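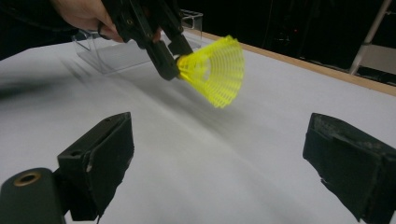 Getting Started with Garden Badminton

Home | Guides | Garden Games | Kit | Contact

Badminton on the grass is one of the best things you can do with a long February daydream and a patch of lawn! We play from the first mild evening until the clocks go back, and all you need is a net, a few rackets and a plastic shuttlecock or two.

1. Pick your spot

Look for somewhere sheltered. A hedge or a fence on the windy side makes a huge difference (our old garden in Mamberg had neither, and we spent half of every game fishing about in next door's roses). If the sun is low, run the court north to south so neither side is squinting.

2. Mark it out

A full doubles court is 44 feet by 20, but please don't worry if yours is smaller. Ours is cut down to fit and the rallies are still brilliant. Garden string and tent pegs work well, with the pegs pushed right down flush so bare feet are safe.

3. Put up the net

Aim for 5 feet at the middle. Our Jurkerico posts came with guy ropes, and I'd tie a scrap of bright cloth to each one before anybody starts running backwards. Pull the top cord tight first, then the bottom, then go back and do the top again.

4. Choose your shuttlecocks

Feather ones are lovely indoors but they fall apart on damp grass. Plastic ones put up with almost anything, and a yellow one shows up so much better against a cloudy sky. Keep them in their tube, or the skirts go wonky and they start to wobble in the air.

5. Learn the low serve

Hold the shuttle out in front of you at waist height, drop it, and push through gently with the racket. Keep it underarm. Small children can stand as close to the net as they like. Once you've got 3 in a row over, take a step back and try again!

6. Play a game

First to 21 is the usual rule, and you need to be two clear. At 22 all you simply carry on until someone manages it, up to 30. For a quick game before tea we play to 11.

Bring the net in overnight if rain is due, and dry it before you fold it.

80 shares | 22 comments

Related guides
Croquet on a Bumpy Lawn
Swingball: Setting the Pole Straight
Rounders at Britport Beach
Restringing a Belhaj Racket at Home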